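首页 期刊 本期目录 过刊浏览 投稿须知 关于我们
搜索 请输入关键词 高级检索

4 住在假石头上：台面花纹的日常读法

4.1 从样册到厨房

前一节讲的是样册怎么编，这一节我想把样册合上，跟着花纹走进人家里去。先交代一下材料：我在Trurkgate这片住宅区做了18户的入户访谈，大部分在厨房里聊，少数在阳台或者饭桌边上聊。户主在厨房里说话和在客厅里说话很不一样，这一点做过家居研究的同行应该都有体会。在客厅，人会坐直，会说“我们当时考虑的是整体风格”；到了厨房，手里多半拿着块抹布，话就碎了，也实在了，会突然冒出一句“这个花我看了好几年，到现在也没看出来它像什么”。

我很喜欢这句话，后来整个第4节差不多都是围着它写的。

Trurkgate的房子交付时带基本装修，台面统一用的是Grostus的仿石贴面，住户可以在交付前换花色，补差价。换的人和没换的人我都找了。没换的那些人起初让我有点头疼，问他们为什么选这个花，回答是“没选”。访谈提纲第一页就这么废掉了。可是聊着聊着，没选过的人对花纹反而知道得更细。哪一块斑深一点，哪一条纹走到水槽边上断了，哪一处重复得太明显，他们张口就来。选过的人更愿意讲选的过程，讲家里人意见不合，讲样板小、铺开了大，讲到眼前这张台面的时候倒没什么可说的了。

我起初以为这是样本太小造成的巧合。后来回头读转录稿，发现两组人用的动词就不一样。选过的人用“挑”“比”“定”，没选过的人用“看”“擦”“认”。“认”字尤其有意思，有位受访者说，她花了半年才把台面“认熟”，熟到面粉撒上去也知道底下是哪一块。一张机器印出来的花纹，能让人用上认路、认人的那个“认”，我觉得值得多写几句。

4.2 关于“假”这个字

中文里谈仿石材料，绕不开一个“假”字。行业里很忌讳它，样册上写的是“石韵”“云石感”“仿天然”，Van Dusen那一套老样册的中译本甚至造了个词叫“类石”，读起来像一种矿物分类。住户可没有这个忌讳。转录稿里“假的”出现得极其随意，语气也不带贬义，跟说“塑料的”“圆的”差不多。

早先的文献喜欢把仿石面放进“真与假”的对立里谈，说它是一种模仿，一种对更高阶层趣味的追随。这个讲法有它的来历，拿来解释早年的门厅和银行柜台也许合适，拿到今天的普通厨房里就有点使不上劲。我问过每一户：您觉得它像真石头吗？大家的反应几乎都是先愣一下，然后低头去看，好像这个问题需要重新核对。一个人如果天天在意自己的台面冒充石头冒充得好不好，是不需要低头核对的。

有位退休的先生低头看完，抬起来跟我说：“像不像的，它又不去考试。”

所以我在编码的时候把“逼真度”从主类目里拿掉了，降成一个子类目。审稿过程中有意见认为这么做太草率，毕竟逼真度是厂家投入最多的一项。我接受这个提醒，也在附录里保留了相关的片段，但主文的结构没有改。厂家投入最多的东西和住户谈得最多的东西对不上，这件事本身就该让读者看见，硬把逼真度摆在前面，等于替厂家把住户的话重新排了个队。

住户谈得最多的是什么呢？是脏。准确地说，是脏显不显得出来。

4.3 花纹与脏

896条编码片段里，跟清洁沾边的最多，多到我一度怀疑自己做的是一个抹布研究。（有一阵子我确实把文件夹命名成了“抹布”，后来在Lelteck里导出数据时忘了改，给同事添了点麻烦，在这里再道一次歉。）

关于花纹和脏的关系，住户们有一整套朴素的理论，而且彼此吵得厉害，虽然他们互相并不认识。大致有两派。一派认为有花才好，花能“吃”脏，酱油点子落上去跟斑纹混成一片，不擦也不难看；另一派认为有花最坏，花把脏藏起来，藏着藏着就成了真脏，还不如素面，有一点看见一点，擦掉心里干净。

两派都承认花纹能遮东西，分歧在于遮住以后那东西算不算还在。这已经是个很像样的哲学问题了，只不过提问的人正在刮锅巴。

我把“吃脏”这个说法单独拎出来做了一轮追问。“吃”在这里是个很讲究的字，它假定花纹有胃口，也假定胃口有限。浅色带暖斑的台面，据说能吃茶渍、面汤、蛋黄，吃不了紫甘蓝；灰底黑点的能吃胡椒和灰，吃不了面粉。有位受访者讲得特别兴奋，把自家台面从早饭到夜宵能吃什么讲了一遍，讲到最后自己都笑了，说像在报菜名。我当时录音笔开着，手上没记笔记，光顾着听了——后来转录这一段花的时间最长，值！

另一派的话要克制得多。反对花纹的人一般不讲故事，讲规矩。每天擦几遍，用什么布，布怎么晾。他们当中有好几位是没选过花色、又不喜欢花的，于是发展出一种靠手不靠眼的擦法：眼睛看不出来，就用手掌去抹，抹到涩的地方再擦。她们管这叫“摸一遍”。我跟着摸过，确实摸得出来，仿石面虽然看着有深浅，手底下是一整片平的，哪里粘了东西马上知道。视觉上的花和触觉上的平在这里被分开用了，一个交给客人看，一个留给自己管。

我在初稿里把这一现象叫作“感官分工”，后来觉得太大，又舍不得删，就留在这里给读者参考。

4.4 颜色的名字

颜色这部分写得最不顺，前后改了好多遍，现在的版本我也谈不上满意。

困难在于没有共同的叫法。Grostus的产品目录里，浅色系的名字都跟食物和天气有关，什么奶、什么霜、什么晨。住户一概不用。问一户人家台面什么颜色，得到的回答常常是一个过程：“白的吧。不算白，黄一点。也不算黄，你看那一块，有点粉。”同一张台面，夫妻俩能给出两种底色。傍晚去和上午去，同一个人也会改口。我后来养成习惯，进门先记下灯开没开，开的是顶灯还是橱柜底下那条灯。

为了让不同的人有个共同的参照，我做了一组对照卡，一共40张，都是从Van Dusen的老样册上翻拍、裁成一样大小再打印的。卡片背后不写名字。让住户从里面挑出“跟我家最像的”和“我最不想要的”。前一项挑得很慢，后一项快得惊人，手一伸就抽出来了，有人还要把它扣过去放。

挑“最像的”时，住户很少拿卡片贴着台面比。多数人把卡举到一臂远，眯着眼看，头还要歪一歪。问为什么，说近了“就散了”。这个“散”字我在好几户都听到。斑纹近看是一块一块的颜色，远了才合成一种底色，而人们记住的是合起来的那个。所以他们口中的“米色”，指的常常是米底上的橘、粉、灰加在一起，隔开一点距离以后的那个总印象。印刷厂的人听到这里大概会笑，网点印刷早就是这个道理，可是住户是自己在灶台边上摸索出来的，没有人教。

我由此想到一个方法上的问题。过去的研究做颜色偏好，习惯把样片放在标准灯箱里，灰背景，固定距离，一人一次。这种做法得到的数据很整齐，但它把歪头、眯眼、往后退一步这些动作全部挡在了外面。而这些动作恰恰是看花纹的方式。一张台面，人在它跟前弯腰、转身、端着锅路过，几乎没有哪一次是正对着它、停稳了、认真看颜色的。把看的姿势去掉，剩下的偏好是谁的偏好，我说不好。

4.5 离开厨房的台面

走到这里有必要把范围放宽一点。仿石花纹并不只住在厨房里，洗手间、食堂、收银台、实验用的台子上都有。我在整理对照图像时专门留意了这些不下厨的台面，想看看同一类米色斑纹换个地方以后，给人的感觉会不会变。

变化很大，而且跟花纹本身几乎没有关系，主要跟四周有关。厨房里的台面周围总有东西抢眼睛，瓷砖缝、调料瓶、窗户外面的树。花纹在那样的环境里是退到后面去的。把它放进四面素净的地方，墙面一片浅灰白，光又打得匀，它就往前站了，底下那点橘和桃的暖色变得比在任何厨房里都明显。图1的食堂柜台还看不太出来，图2就比较清楚：米色的台面带着淡淡的斑纹，四周是浅灰白的板子，边上收着细细的铝条。

图2　灰白围板之间的米色斑纹台面，台上两条机械臂相向伸出

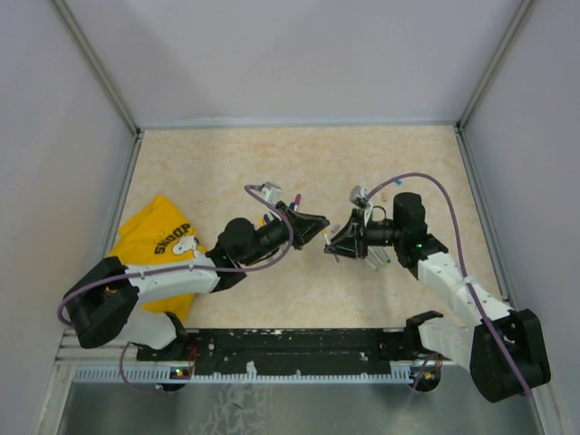 我拿同一批问题去问了几位在这类台面边上工作的人，答案短得多。他们不谈吃脏，也不谈认熟，问到颜色就说“浅的”。有一位反问我，这算有花吗？她在那张台面旁边待的时间，比很多住户待在自家厨房的时间还长，却从来没把它当成有花的东西看过。

我琢磨了很久这个反问。花纹的醒目程度和花纹被不被看见，是两码事。素净环境里花纹在光学上更醒目，可站在那里的人手上有活儿，眼睛跟着活儿走，台面只要平、只要不反光，就算尽了本分。厨房里的花纹在光学上并不占便宜，却被人看了又看，原因可能要到等待里去找：等水开，等饭熟，等微波炉里的那盘东西转完。人在厨房里有大量没处放眼睛的时间，台面就在眼皮底下。

把“等”加进编码以后，好些散着的片段一下子归拢了。那位说看了好几年没看出像什么的受访者，后半句其实是“煮粥的时候又不能走开”。那位报菜名的受访者，讲的每一样吃食旁边都带着一段守着锅的时间。连反对花纹的那一派也不例外，有人说她恨那些斑，是从熬中药那个冬天开始恨的，站得久，看得烦。花纹在这里像墙上的钟，谁都没打算看它，一等就看了。

这当然会引出一个让我自己不太舒服的推论：假如厨房里的等待越来越少，花纹是不是也就越来越没人认得？Trurkgate的年轻住户里已经有这个苗头。他们把东西放进锅里，定好时，人就走了，去别的房间。问他们台面是什么花，有人得走回去看一眼。他们对台面没有意见，好的坏的都没有，挑“最不想要的”那张卡时也慢，挑完还问我，为什么会有人不想要这个？

我不打算把这写成一个惋惜的故事。守着锅也挺累的，能走开是好事。我在三月里回访了其中几户，想看看住得久一点以后会不会有变化，结果是没什么变化，台面上倒是多了不少东西，杯子、充电线、一摞没拆的信，花纹露出来的地方更少了。有一户在台面上铺了一整张硅胶垫，浅灰的，什么纹也没有。我问是不是不喜欢底下的花，女主人想了一会儿，说没有啊，垫子是打折买的。

4.6 几处没处理好的地方

访谈对象集中在一个住宅区，台面出自同一个厂家，这让比较变得方便，也让结论窄了。换一个台面五花八门的老小区，“认熟”这个类目还立不立得住，我没有把握。还有租户，我只访到很少几位，而租户和花纹的关系肯定是另一番样子，毕竟他们搬进来时，花已经让别人认过一轮了。

对照卡的打印也有毛病。打印纸偏冷，橘粉一类的暖斑出来都淡了，有两户明确说卡片“没有家里的热乎”。我后来换过一种纸重打，可前面已经用旧卡做过的访谈没法倒回去，数据里新旧卡做了标记，没有合并。用Lelteck做编码时，软件会把“花”字自动归到植物类，我手工改了一遍，恐怕还有漏的，附录里如果看到谁家台面上长出了牡丹，请多包涵，也请来信告诉我。

还有声音。好几位住户说到仿石面时会顺手敲一敲，敲完点点头或者撇撇嘴，录音里留下了一串咚咚声。我当时没想到要问，敲的是什么，想听见什么。下一轮访谈的提纲里已经加上了，放在清洁的后面、颜色的前面。

联系编辑部　版权所有 未经许可不得转载　返回顶部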